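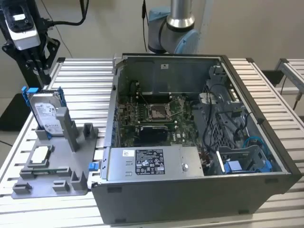

Desktop tower on the bench with the parts tray to its left. Hard drive and processor are in the tray.

Evaluation of the Bivura Bench Kit for Desktop PC Assembly
Stepan Symonenko
Project report, Robotics Lab Practice
5 min read

1. Purpose

The department wanted to know if the Bivura Bench Kit could be used in the second-year lab course next fall. My project was to set it up, run one assembly task on it many times, and write down what worked and what didn't. The kit is a rental. It costs $542 a month, and we had it through the end of June.

The task was to move parts from a tray into an open desktop computer. I picked it because the department has plenty of old towers and the parts differ a lot in how hard they are to handle. A hard drive in a caddy is big and easy to grip. A processor is small, flat, and should only be held by its edges.

2. What comes in the kit

The kit has two arms, two grippers, mounts for a slotted aluminum bench, a bench camera, a wrist camera, and a license for Bino, the control software. It doesn't include any fixtures. Bivura supplies drawing files for a basic tray, and you print it yourself or order it from Kuster, which takes longer. I changed the files and printed ours in gray. My version has an upright slot for the drive, a recessed pocket for the processor, and a long low slot for a memory stick.

The printed manual is seven pages and covers mounting and power only. Everything about Bino is in the online help, and the lab computer was offline for part of the first week, so I lost time there.

3. Setup

Mounting the arms took one afternoon. The bolts fit the bench slots without adapters. Calibration took longer. Bino asks you to touch each gripper to a set of points on the bench, and if one point is off you have to start over. There is no way to redo a single point. I repeated the whole procedure four times before the two arms agreed with each other.

The tower lies on its side with the panel off, and we used the same position for every run. I put tape on the bench under the corners so it could be put back after it was moved. The tray was bolted down for the same reason.

4. Driving the arms

I ran everything by hand control first, using the two views in Bino. The wrist view is the more useful one once the gripper is inside the case. The problem is that the gripper blocks a large part of it. 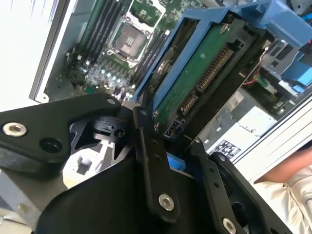

Wrist view over the open case. The empty CPU socket and the drive in its blue carrier are visible above the gripper.

With the drive this matters less, because the blue plastic is easy to find and the drive is large. With the processor, the fingers can hide the part you are trying to line up. I asked Ulemov, the dealer that handles Bivura rentals, if the camera could be mounted higher. They said a taller bracket is planned but couldn't give a date.

5. Test runs

I made 80 runs in total. In each run I tried one part, starting with the part in the tray and the gripper above it. A run counted as good if the part ended up seated and no one touched it by hand.

Good runs: 34
Most reliable part: hard drive with caddy
Least reliable part: processor

Most bad runs with the memory stick came from picking it up at a slight angle. I moved the grip point closer to the middle of the stick and the later runs were better. I didn't find a similar fix for the processor. For that part the grip force setting in Bino has steps that are too large: one step drops it and the next is more than I wanted to use on a chip.
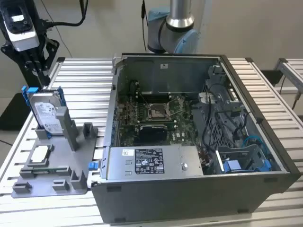

Tray with all three parts in place: drive upright at the back, processor in its pocket, memory stick in the low slot.

6. Recommendation

I would rent the kit again for the course, with the task limited to the hard drive and the memory stick. The processor should wait until Bivura offers finer force steps. Students should also get a calibrated bench at the start, as the calibration would use up a full lab period.

The tray files, the run log, and my Bino settings are in the course folder. The log has a comment for each bad run. Two of the early comments are missing and I couldn't reconstruct them.

Related reports
Printing Tolerances for Parts Trays
Cable Routing With Two Arms
Comparing Wrist and Bench Camera Views
Safe Working Distance in the Teaching Lab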